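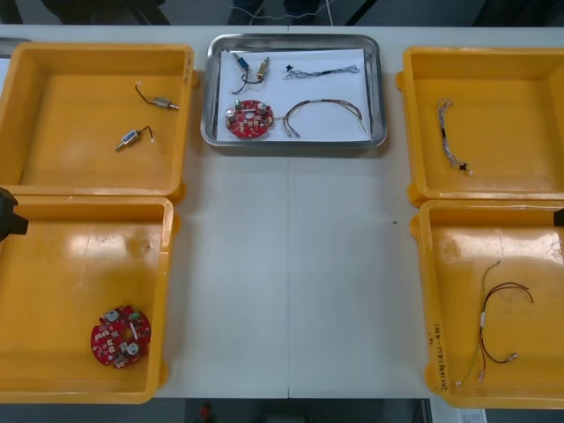
The Tapsell Lot: Sorting Gallery

When Tapsell shut its service depot in July, Kenneth Buchanan and I bought the spare parts. We'd gone in for a drill press. The drill press went to a bloke with a bigger ute, and we came home to Stistham with 11 crates of small electrical bits, most of them tangled together at the level of principle. The inventory said 1,347 items. The inventory had been done by an optimist.

This page is for the people who keep asking what we got, and for those who have stopped asking and will be told regardless. Clicking enlarges. Clicking again makes it small, which some of you may prefer.

The bench
White top, yellow trays, one steel tray with a sheet of paper in it. The steel tray holds the reference set, so that anyone sorting can look up, compare, and stop guessing. Guessing is how we ended up with a bin marked "Misc" and another marked "Misc 2".

The paper
Kenneth's idea. Dark wire on polished steel is hard work for eyes that have been open since the Hawke government, and a plain white sheet fixes that for nothing. He has mentioned this contribution several times.

The little cylinders
One blue, one brassy gold, on the reference sheet. We file them under solenoids. The gold one looks like it ought to be worth more. If you have data that says so, please send it, along with an offer.

The round red board
Everybody's favourite. It has a hole in the middle and silver capacitors, and visitors pick it up and say "Ooh, what's this out of?" Our best theory is a Jollunon pump controller, and our second-best theory is that it isn't. There were several in the crates, wrapped in a newspaper's racing pages. Kenneth read the racing pages first.

Twisted wire, with braid
Thin stuff, with a small black connector on one end. I'd like to say we straightened the lot. We straightened the ones that wanted to be straightened and let the others live as they please.

The brown and red harness
Kept in its natural curve. If you try to flatten a harness it waits until you've turned around and then takes the lids off things. Ends are left splayed so you can see what colours you're getting before you ring me about it.

A yellow tray
Shallow, thick-walled, rounded corners, glossy as a new raincoat. The upper left one has a blue-bodied part and a silver-grey one in it, wires attached. I'm fond of these trays. They came with the lot and weren't on the inventory at all, so on paper they don't exist and can't be depreciated.

How the sorting goes

Things come out of the crate and onto the bench. Each gets held up next to the reference set, matched if it can be, and put in a tray. When a tray has enough in it, the contents go into a labelled bag and the bag goes on the shelf. That's the whole system. It took us 2 evenings and one raised voice to arrive at it.

A few house rules have grown up along the way:

Don't cut the leads. A short lead is a shorter argument with the buyer.

If it has a black wire and a white tip, check the white tip is properly on before bagging. They come off in the crate and travel.

No tea on the white bench. Tea goes on the other bench, the brown one, which used to be a lighter brown.

Don't move the reference set. If you must move the reference set, put it back. If you can't remember how it went, tell someone before morning, while we can still laugh about it.

What's been bagged so far

Solenoids, small, blue: a respectable number, tested on the bench supply, leads intact on most.
Solenoids, small, other colours: fewer, and fussier.
Red boards: sold as seen. I can test whether they light up. I can't test whether they're happy.
Wire bundles with connectors: 51 bags, all tied with the green string my sister gave me for tomatoes.
Harnesses: ask. The good ones are going to a man restoring a Peltix laminator, who has been very polite and very slow to pay.

There are four crates left to open. One of them rattles and one of them is suspiciously light. Kenneth believes the light one is foam. I believe it is a crate of lids. There's a pie riding on it.

Buying, swapping, arguing

The shed is at the back of our place in Stistham, down the side past the bins. Mornings are best, before ten, when the roof hasn't started cooking us. Bring the old part if you're matching one. A photo of the old part taken in the dark at the bottom of a dishwasher is less useful than people imagine, though we've started a small collection.

We don't post single solenoids any more. The envelope, the padding and the walk to the post office came to more than the part, and the walk is uphill.

If you worked at the Tapsell depot and can tell us what the red boards were for, please write in. Kenneth will want a part number. I'd settle for a rough area of industry.

More photos once the light crate has been opened. Steak and onion, Kenneth, if you're reading this.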